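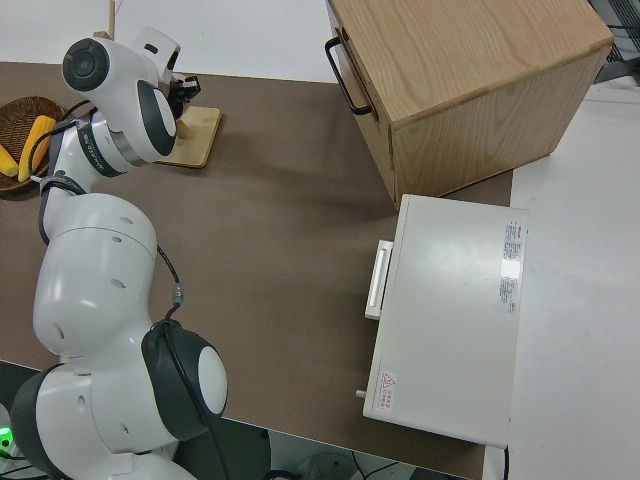 **Keldale Residents' Club – household machines group**
Minutes, Saturday, 10 a.m., small meeting room

Chair: Man-sik Byun. 5 members present. Apologies from the Standen side.

**1. Last minutes.** Agreed, with one correction: the dishwasher in the Sala building dates from 1992.

**2. Can an arm do kitchen chores yet?** Man-sik reported on his visit to the Trerero workshop. His view is that picking up one item and setting it down is close to usable. Doors are harder – each handle needs its own approach, and a microwave door doesn't pull like a cabinet door. Clearing up after a meal is a long way off.

One member asked if an arm could put corn on a board and leave the rest to a person. Man-sik thought so, if the board stays where it is. Another member said she could do that herself in less time. Noted.

**3. Shop floor.** Standen sent a note on shelf stocking. They still want a person on each shift to deal with dropped items. No change to our position.

**4. Money.** $200 left in the demonstration fund. Agreed to hold it until December.

**5. Actions**
- Man-sik to ask Trerero how long one door takes, open and shut.
- Standen to send drop counts for 2 weeks.
- Room booking for next time still open.

Closed 11:15.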